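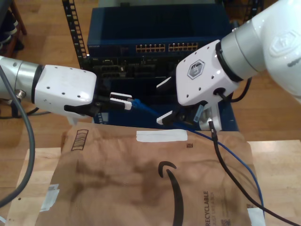
Running a cable-plugging demonstration at an open day

These notes cover the two-arm patching demonstration as we set it up at the Morlow open day in August. They assume the arms are mounted, calibrated and able to hold a spare plug without dropping it. The task is one patch cable and one network switch, with one arm handing the plug to the other where the approach is awkward.

1. Prepare the rack

Fix the rack before you fix anything else. Ours rolled 3 mm during the morning and every taught position was off by that much afterwards. Chock it, then check the switch ears for play. Power the switch only if you want link lights for the audience — the arms do not need them.
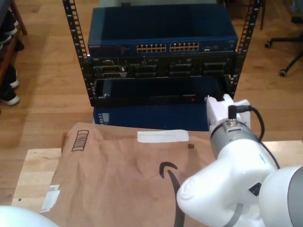

Reach is the first thing to check. Drive each arm slowly to the furthest port you plan to use and stop short of the panel, watching the wrist and the cable on top of it. Equipment below the switch matters as much as the switch itself. With a server chassis directly underneath and an open shelf sticking out below that, the gripper has to come in from above the shelf lip, and a straight path from the table will hit it. Add a waypoint in front of the rack and send every move through it. Leave slack in the wrist cable for the full turn.

2. Set the speeds

Visitors like fast arms, but the last part of the approach must be slow. We used these values:

Free travel: 200 mm per second
Handover between arms: 80 mm per second
Final approach: 3 mm per second
Pause before closing the gripper: 2000 ms

The pause looks long on paper. It lets the cable stop swinging, and it gives the person speaking time to point out what comes next.

3. Teach the grip

Hold the plug by its sides, well clear of the latch. If a finger presses on the latch, the plug may go in but will not lock. Close until the force reading settles, then stop.

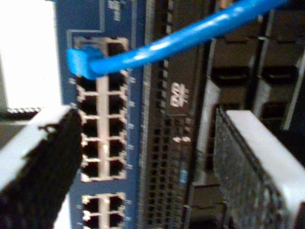 Repeat the grip with the cable pulled gently to the left and to the right. A stiff cable twists the plug between the fingers, and a grip that survives only when the cable hangs straight will fail in front of people. Yao-tsung Wan, who ran the Bikix stand next to ours, marks the cable with tape at the bend so he can see any twist from a distance. We have copied this.

4. Insert and check

Line up in front of the port, then advance at the final approach speed. Stop on force, never on distance alone. Open the fingers, back off in a straight line and tug the cable once by hand.

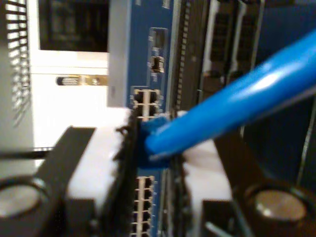 Blue plug held between the gripper fingers, in front of the switch panel.

5. Running the session

Keep one operator on the stop button and a second person talking. Reset the cable by hand between groups; an automatic unplug takes longer and adds another way to fail. If an insertion fails, let the arm retry once, then stop and explain the fault. The Balto logging script should be left running throughout, with its screen turned towards the operator.

At the end of the day, park both arms, release the rack chocks and save the taught positions under a new name. The old file is still needed for the bench tests.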